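Informe de avance a la Fundación Grarnel
Proyecto Novov: recuperación de técnicas de tejido en telar de pedal
Viernes, 29 de junio de 2018

El segundo trimestre se cerró con 41 alumnas y alumnos inscritos en los talleres de Donness, frente a los 15 con los que empezamos. El grupo de la tarde está completo y hemos abierto lista de espera. Las bajas fueron dos, ambas por cambio de horario laboral.

La compra de hilo se hizo en un solo pedido al proveedor Shen. Llegó con nueve días de retraso, por lo que el módulo de tintes pasó de mayo a junio. El coste final quedó dentro de lo presupuestado y las facturas van en el anexo B.
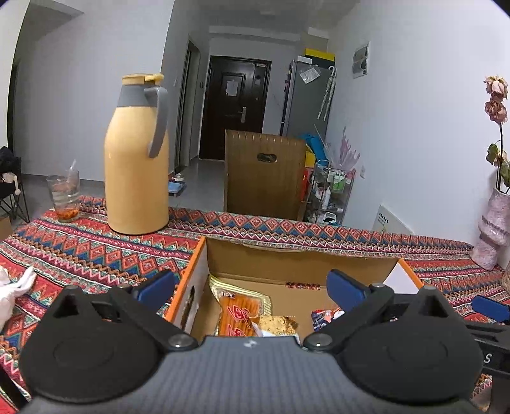

En cuanto al archivo de patrones, Jianguo Kong ha terminado de pasar a papel cuadriculado 73 diseños recogidos en entrevistas con tejedoras mayores de la comarca. Faltan por revisar las fichas con el nombre local de cada motivo, que varía de un pueblo a otro. La revisión nos llevará unas dos semanas más.

Queda pendiente la reparación del telar grande. Tenemos un presupuesto y esperamos el segundo antes de decidir. Si supera la partida de mantenimiento, pediremos autorización para usar el remanente de transporte.

El próximo pago, según el convenio, corresponde a la entrega del catálogo.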